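Bastwood Hebden Shelving, Yellow

Home > Storage > Shelving > Hebden range

Item no. 867
In stock, ships from our warehouse
Page updated 19/10/2023

Bright yellow shelf boards, black perforated steel uprights. Good for stockrooms, shop backrooms, mudrooms, classrooms, anywhere you want people to see the shelf and put stuff back on it. Same unit we had up in February, new page, old one got messy.

Boards have a thick front lip, rounded, so no sharp edge at hip height. Wipe down with a damp cloth. Please no scouring pads, they dull the paint and we can't do much about it after.

Holes run up the uprights. Move a board up or down whenever you like, but empty it first. Check both ends are in the same hole row before you load it. Sounds obvious. We get calls.

Width 900 mm. Boards sold with the unit: 5. Extra boards are a seperate item, see the bottom of the page. 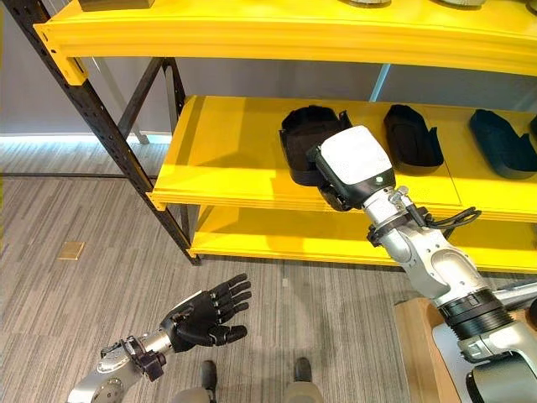 Spacing is up to you. For shoes and other low things you can set the boards pretty close, for bins leave enough room to get your hand in over the top. Most people set it too tight the first time and end up moving one board. Leave the top for things you don't need every day.

Shoe trays

Black, shoe-shaped, low raised sides. Sold as Tonine trays, set of 4. They go straight on the board, no clips. Nice for small parts too, or keys, or whatever lands by the door. Set them at an angle if you want them easier to grab. Rinse in the sink, let them dry, put them back.

Trays are NOT included with the shelving. Add them to the cart on their own.

What's in the box
Uprights
Yellow boards
Feet for the uprights
Wall fixing kit
Instruction sheet (fold out, keep it)

Putting it up

Two people is easier. Lay the uprights flat, bottom board first, then top, then stand it up and do the rest. Don't tighten everything until it's standing. Fix to the wall, every time, even in a garage. The screws in the kit are for wood studs, for brick or drywall get the right plugs at your hardware store.

On carpet: it'll settle a bit over the first few days. Check it with a level and adjust the feet again.

Color notes

Yellow only on this one. Screens vary, it's a strong yellow, no cream or mustard in it. If you're matching boards you already own ask for a paint chip, they're free. Gray is coming back in the Zudance range, no date yet so please don't order this one and ask us to swap it.

Shipping and returns

Comes flat in one carton. Heavy, get someone to help with it. Check the corners of the box before you sign, and if a board is dented take a photo and send it over with your order number, we'll send out a new board. Returns in original packing only. Trays can go back if unused.

Questions on this item: Sheyla Grajales, shelving desk. Email is best, phone gets busy in the mornings.

Goes with
Hebden extra board, yellow
Hebden extra upright, black
Tonine shoe trays, set of 4
Spare feet, pack

Add to cart | Save for later | Print this page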